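Can a Robot Do My Dishes Yet? I Drove to Welstead to Find Out

By the Tunstall kitchen desk (okay, it's just me and a card table)

You all know how I feel about emptying the dishwasher, so when I heard that Zikatholm was letting people in to see its chore robots this August, I had my keys in my hand before I finished reading the email. Two hours in the car, one gas station coffee, and there I was in a converted shoe warehouse in Welstead, watching a robot arm work on a play kitchen. My niece has one a lot like it, and she would have had OPINIONS.

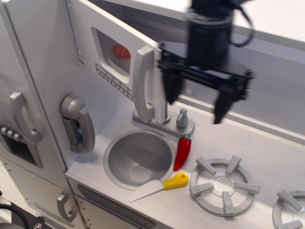
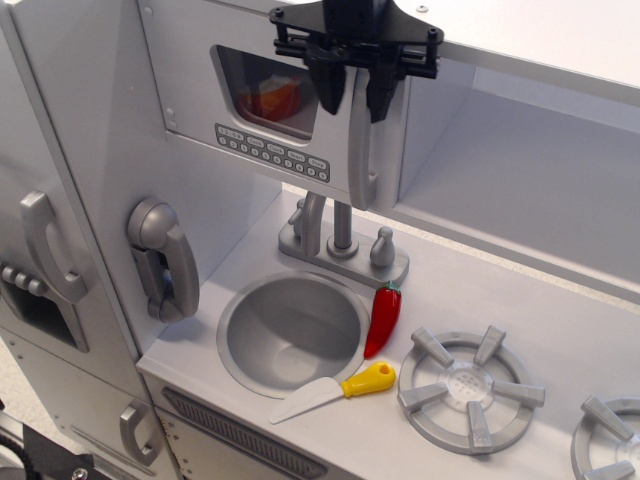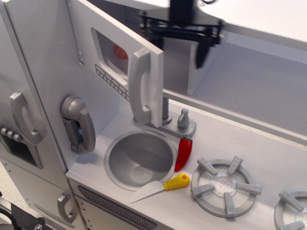
A toy kitchen with a wall telephone, a sink and a very red chili pepper:
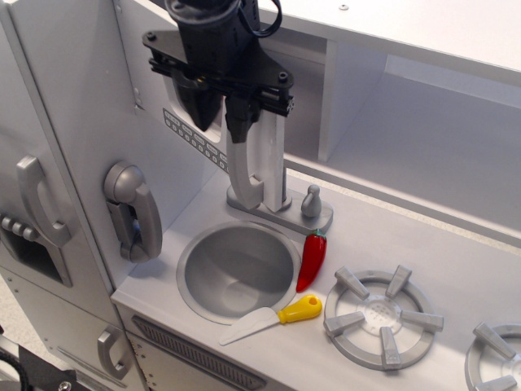 So, can it do chores? Sort of! The team's whole thing right now is what they call single-step jobs. Open a door. Close a door. Turn a faucet. Pick up a vegetable and put it someplace else. I know, I know, that isn't dinner. But I stood there for most of the morning and I got weirdly invested, the way you do when a toddler is trying to get a shoe on, and I may have clapped once.

They keep a log of every try, good and bad, and they let me look at the summer's numbers. Out of 1381 attempts across all the single-step jobs, 954 came out the way they were supposed to. That's better than I expected and also way worse than I'd put up with from a dishwasher, haha. Doors are the strong suit. Small things lying flat on a counter are harder, and anything shiny can throw off the cameras, so good luck with my silverware drawer.

The part I kept asking about (and I'm pretty sure they got tired of me) was stringing the steps together. Opening a microwave is nice, but I want somebody to open it, take out the leftovers, shut it, and then wipe up the spaghetti sauce I swore I'd cover this time. They told me two steps in a row is where they are now, and that a small slip in the first one tends to wreck the second. Wiping is on the list for next year. Real plates too, and I'd like to be there for that, maybe standing a little way back.

There's a shop-floor side to all this as well. Usell, the discount housewares chain with the big store out past the Tunstall exit, wants to try the same software on an arm that straightens shelves after closing. I asked if it could fold towels, and got a long pause and then a very polite no. Putting boxes back where they belong is the goal for the first trial, in one aisle of one store, with an employee there the whole time.

As for price, they wouldn't give me one, and nothing is for sale yet anyway. The arm has to be bolted down, it's slow, and I can load a dishwasher in the time it takes to think over one cabinet door. Would I still let it try in my house? Oh, absolutely, tomorrow, come on over!

Zikatholm plans another round of open mornings once the two-step tests are done. Sign-up will be at the front desk in Welstead, and parking is around back by the loading dock. Bring a sweater, they keep it freezing in there.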